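Sorting Small Household Items from a Shared Bin
Project report, second-year group work
Joris Declercq, Shahla Jalali, Milan Wuyts
Supervisor: Lies Verstraete

1. Background

Our group looked at how mixed small items can be sorted when they arrive together in one container. The idea came from the Vevham reuse shop, where toys, cups, packaging and odds and ends are handed in together and have to be separated before anything can be priced. Petro Horobets, who runs the back room there, let us spend two afternoons watching the work in April and answered our questions by email afterwards.

We wanted to know two things. First, which items slow the sorting down. Second, whether the container itself makes a difference. We had expected the first question to take up most of the report, but the second gave us more to write about.

2. Containers

We compared 3 containers. The first was a cardboard box, the second a plastic crate with handles, and the third a metal bin with sloping sides. All of them were used on a table at standing height. The box was the easiest to replace and the crate the easiest to carry. The metal bin was heavy and noisy, but it did not bend and it could be wiped out between rounds.

Sloping sides help more than we thought they would. Items slide towards the bottom and do not get stuck against a wall, and a hand can come in at an angle. The drawback is that things gather in the corners. A toy brick that sits tight in a back corner has to be tipped or pulled forward before it can be picked up. 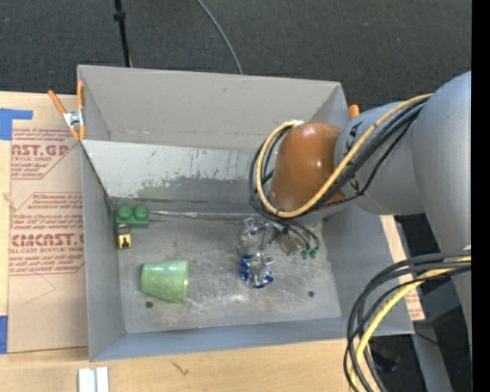

Bare metal has its own problems. Scratches, smudges and reflections all compete with the items for attention, and anything shiny or see-through is harder to pick out. A translucent cup lying on its side is a good case -- the colour is pale and the bottom of the bin shows through it. A dark green building block is much easier to find on the same surface. Shahla suggested lining the bin with a sheet of plain paper. We tried this in the last round, but the paper moved about and small things ended up under it.

3. Method

Each of us sorted the same mixed load from each container into four trays: toys, tableware, packaging and "other". We changed the order of the containers between people so that practice would not favour one of them. Milan kept the notes and entered them in Odo, the spreadsheet tool we use for coursework.

Over the whole project we handled 3,805 items, counting each item again every time it was sorted. Of these, 226 were put in the wrong tray or left behind. We checked the trays by hand after every round.

4. Results

Most mistakes were in the "other" tray. Items with more than one possible home, such as a plastic cup from a toy tea set, were treated differently by each of us until we wrote down a rule. After that we agreed more often.

Items left behind were nearly all small and flat, or close in colour to the container. Building blocks were rarely missed. Their studs give the fingers something to hold, and the shape is familiar. Cups were rarely missed either, but they rolled, and picking one up often moved whatever was next to it.

5. Discussion

For a place like Vevham we would choose the crate for carrying and the metal bin for sorting. A matt lining fixed at the edges would probably deal with the reflections. We did not have time to test one.

Our loads were smaller than those at the shop, and we knew what was in them by the second round. A follow-up should use fresh loads each time, and sorters from outside the group.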